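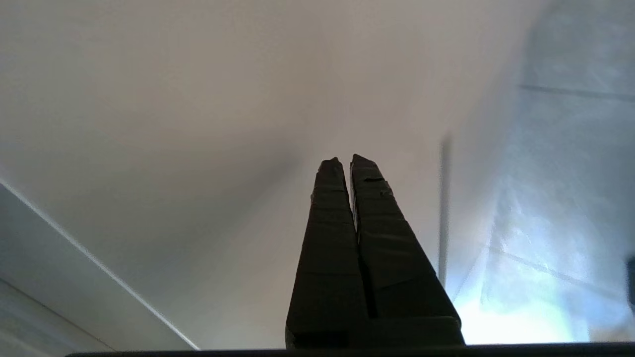 A plain white ceiling, Nillton office.

Home Products News Contact

Watex Releases Low-Sheen Ceiling Paint for Occupied Buildings

NILLTON, November. Watex today announced Ziton, a water-based flat white paint for interior ceilings. It is meant for offices, clinics and schools where rooms stay in use during repainting.

Ziton is applied by roller or airless sprayer in 2 coats. Recoat time is two hours at normal room temperature. The paint is supplied in 18-liter pails and can be stored unopened for two years above freezing. Stained areas should be sealed with a solvent-free primer before the first coat. Thinning is not required for roller work.

"Contractors asked for a flat finish that hides lap marks under side light," said Obaidul Wickramasinghe, technical manager at Watex. "We changed the filler blend and left the binder alone."

The product was tried on eight ceilings by the painting contractor Rampersad before release. Data sheets and safety sheets are available from Watex on request. Orders open Wednesday through existing dealers.

Comments

dkline: Does it go over old distemper or do I have to wash it all off first?

M. Pruitt: Any plans for a smaller pail? 18 liters is a lot for one hallway.

rollerman: Used their old one. Fine, but spatters with a long nap.

We use cookies to improve this site. Accept Settings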